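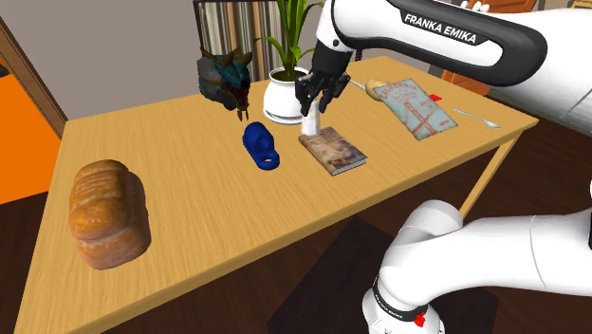

How long does it take to learn to tune a piano well enough to get paid for it? Retno Rahman says three years if you're stubborn and have a piano you don't mind wrecking, and closer to six if you have a day job, like she did.

I'd called her up because my own upright had drifted so far south that my kid thought "Happy Birthday" was supposed to sound haunted. She fixed it in one morning, and I liked talking to her so much that I asked if I could come back in December with a recorder and a bag of oranges. She said sure, as long as I didn't sit on the good bench.

Her shop is on Kivden Street, behind a tire place, and you hear the tire place the whole time. I asked how anybody tunes with an air wrench going next door.

"You wait," she said. "They go to lunch at noon. I do my high treble at noon."

Retno got into it sideways. She was doing payroll for a bakery called Savetti (the one with the big almond rolls, if you grew up around here) and the owner had an old Vidal grand in the back room that he wanted gone. He offered it to her for 200 dollars, moving not included.

"The moving was 807," she said. "I remember because I wrote the check and then I sat in my car. I'd never spent that on anything that wasn't rent. And then it gets to my apartment and the thing is a disaster, the pins are loose, half the dampers are shot - I couldn't even play! I took lessons for a year as a kid and quit."

So she bought a tuning lever and a library discard on piano repair and went at it every night after work. She broke strings. She broke a lot of strings, and one of them got her across the knuckle, and she showed me the scar, which I have to say is pretty small for how long she talks about it.

What I really wanted to know was what she's listening for. I'd watched her do mine and it looked like she was just hitting the same key over and over and frowning.

"That's most of it," she said. "Okay, so two strings are almost the same. Almost. You get this wobble, wah wah wah, and you pull one up and the wobble gets slower. Wahhh. Wahhhhh. And then it opens out and you stop. The stopping is hard. For two years I went right past it every time."

Does she use an app? She does, for the middle of the keyboard, and she's not shy about it. Some of the older tuners give her grief. "They can come do a school gym with a basketball practice going on and tell me how their ears feel."

Schools are a big part of her week now. She also looks after the piano at the Tatari, the little theater by the river, and she has opinions about what people put on top of it. Drinks, mostly. Once, a full sheet cake. She opened the lid and there was frosting on the hammers.

I asked how many pianos she's tuned altogether and she figured more than 1,000, then got up to check her notebooks and came back with coffee instead. She still has the Vidal. It takes up most of her front room and she eats dinner beside it.

"Can you play it now?" I asked.

"I can play four songs," she said. "One of them is for testing the bass. My sister hates that one."

Before I left I asked what regular people should do for their pianos. Keep it off the outside wall, she said, and away from the heating vent. Get it tuned once a year, twice if you play a lot. Don't spray anything inside it. And if a key sticks, look for a pencil before you call her. She charges the same either way, and she has a coffee can full of pencils by the register. I took a green one home.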